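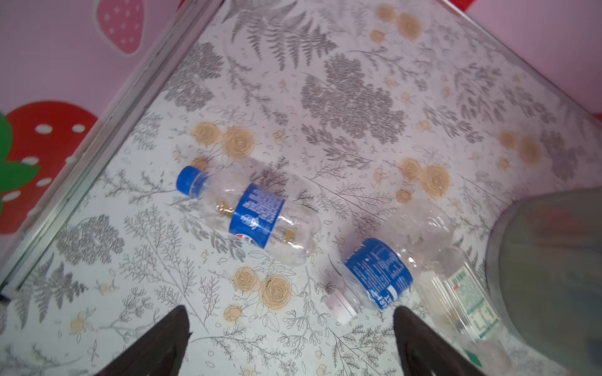
COMMUNITY NEWS / FOR IMMEDIATE RELEASE

Pant Summer Swim Relay Opens Sign-Ups, and Yes, There Will Be Night Heats

2026-04-16

Hi everyone, Rekha Kanaujia here, race director for the Pant Summer Swim Relay. I'm supposed to write these in the third person and I've given up trying, so you get me instead. The relay is back this July at Kakton Lake, sign-ups are open as of this morning, and I have a lot of news to squeeze into one page!

First, the course. We've moved the start from the boat ramp to the east beach, where there's room for everybody to warm up without standing on each other's goggles. Each leg is now 710 meters, a big loop out to the far buoy and home again. Last year's legs were a bit longer and the final turn was a mess (I swam it myself and went the wrong way around the marker, so no judgment from me). The new loop keeps the buoys on your right shoulder the whole time.
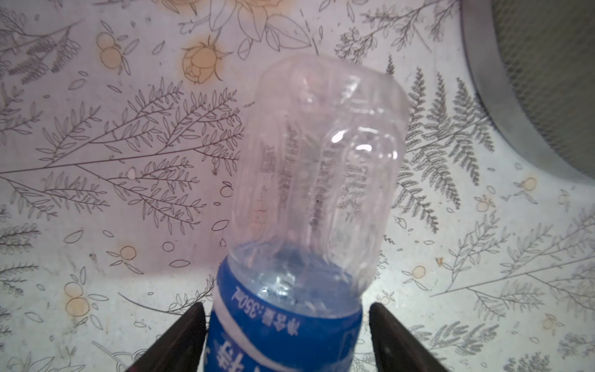

Teams are four swimmers, any mix of ages from 14 up. We have space for 176 teams, and they'll go off in waves sorted by the time you put on your entry form. Please be truthful about that time. A team that lists itself as slow and then plows through the back of the wave ahead makes for a long afternoon, and we had a couple of those.

Now the part I've been itching to share: night heats. The last two waves will start after sunset, with lit buoys and a glow band for every swimmer. Pornthip Wongsuwan, our head of water safety, spent most of the winter working out how to do it properly. I asked her for a quote and she sent me back a page and a half, so I picked my favorite bit.

"I said no the first three times Rekha asked," Wongsuwan said. "Then we took a small group out after dark last summer and I could see every single person from the kayak, better than I can at noon with the glare. So I said yes, with a long list of rules, and swimmers need to read the list."

The list is in your entry packet. Night swimmers have to be 18 or older and attend the practice swim the evening before.

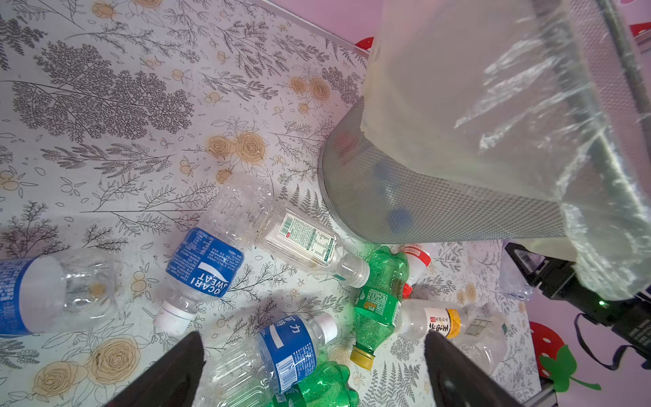
On to money, which I know is what half of you scrolled down for. Our sponsor Temusport has signed on for another season and is covering the timing chips and swim caps. Brasance, who joined us this year, is putting up $3000 in prizes, split between the day and night divisions. There's also a prize for the team with the best name, judged by me alone, and bribes in the form of banana bread will be considered.

Entry is $17 per swimmer. That gets you a cap, a chip, a hot meal at the beach pavilion and a seat on the shuttle from the Pant high school lot. Please take the shuttle if you can, as the lake road is one lane each way and parking out there fills up before breakfast.
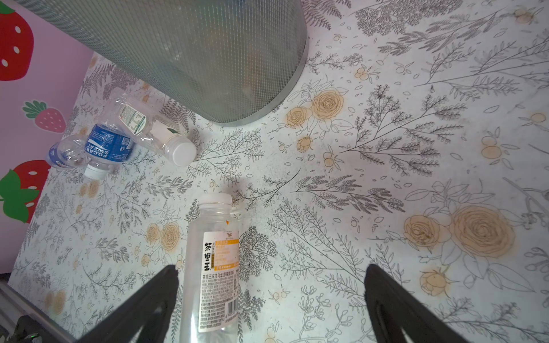 If you don't have a team, check the box on the form marked "match me" and I'll put you with other solo folks. My own team started that way and we still swim together, bickering the entire time about who goes first.

Forms are at the Pant recreation office and on the relay web page. Reporters who'd like to come to the practice swim are welcome, just tell us ahead so we can find you a spot in a kayak. Bring a jacket, the lake gets chilly once the sun goes down.

Media contact: Rekha Kanaujia, race director, Pant Summer Swim Relay, care of the Pant recreation office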